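Siltside agent says the listing is the last thing you should trust

Rafferty Van Dusen has sold houses in Siltside for long enough to dislike most of the words used to sell them. "Charming" is one. "Turnkey" is another. He keeps a folded sheet in his jacket with the ones he has crossed out of his own office's listings, and when we met for coffee on Wednesday he read me a few before I had my notebook open.

"Sun-drenched," he said. "At what hour? In which room?"

I had come to ask him about staging, the business of filling an empty house with rented furniture, or these days with furniture that exists only on a screen, so that buyers will pay more. The trade claims it works. Van Dusen says he would like to see the numbers from somebody who doesn't rent out sofas.

"They'll tell you staged homes sell faster. Fine. Which homes get staged? The ones where the seller already has money to spend. New roof, fresh paint, yard cleaned up. Then the sofa gets the credit."

I put this to Nayara Seixas, who stages houses across Siltside and the newer streets out at Drastwood. She didn't seem offended, though she did sound like she had heard it before.

"People can't read an empty room," she said. "They walk into a bedroom with nothing in it and ask me if a queen bed will fit. I put a queen bed in it and they stop asking."

Does it raise the price?

"My clients think so."

That isn't quite an answer, and I told her so. She offered the case of a three-bedroom on Fercombe Street that sat through the summer, was staged, and went under contract in November. She charged the seller $1000 for the first month. When I asked whether the asking price had also come down in that time, she said it had, a little. She couldn't say which of the two had done the work, and I don't see how anyone could.

The cheaper version worries Van Dusen more. For $99 a set, several outfits will now take pictures of bare rooms and hand them back furnished, and some will render the whole interior before the drywall is up. At Drastwood, where the builder is still pouring driveways, nearly every unit on the market is being shown this way. I toured one with the sales packet in my hand. The packet had a kitchen island with seating. The house had a kitchen.

"It's labeled as an artist's concept," said Nima Golestani, who handles sales for the development. "Page two."

It is labeled, in type I had to hold up to the window. Golestani argued that buyers understand what a rendering is, and that anyone signing a contract gets a floor plan with measurements. I asked how many of his buyers bring a tape measure. He said he had never kept track.

Shahla Vahidi did bring one. She and her husband were looking to move out of a rental and liked the Drastwood packet enough to drive over twice.

"The second bedroom was shown with a desk, a dresser and a full-size bed," she told me. "I measured the wall where the bed was supposed to go. It was 62 inches to the closet door. You could get the bed in there if you never wanted to open the closet again."

They bought an older place instead, on Aubert Lane, with a tired bathroom and a deck that needs replacing. The listing for that one, she said, ran to four sentences and had a typo in the zip code.
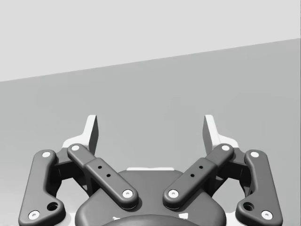 A computer-rendered view in shades of gray.

Suleiman Ekwueme, a home inspector, has no strong feelings about sofas, real or otherwise. What bothers him is what buyers skip because the pictures were good. He has had clients ask him to hurry through a crawl space so they could get upstairs and look at the primary suite again.

"I can't put 'nice light' in a report," he said. "I put the water heater in the report."

Would he ban virtual staging? He wouldn't. He would like the empty room shown next to the furnished one, same angle, same size. Seixas said she'd have no problem with that. Golestani said he would have to ask the builder, and when I called back a week later he was still waiting to hear.

Van Dusen has heard the side-by-side idea before and doubts it will catch on. He also admitted, after some prodding, that his own office has two staged listings at the moment. The sellers insisted, he said, and paid for it themselves.

"Ask me in the spring if it helped," he said. "I'll give you the sale price and the days on market, and you still won't know."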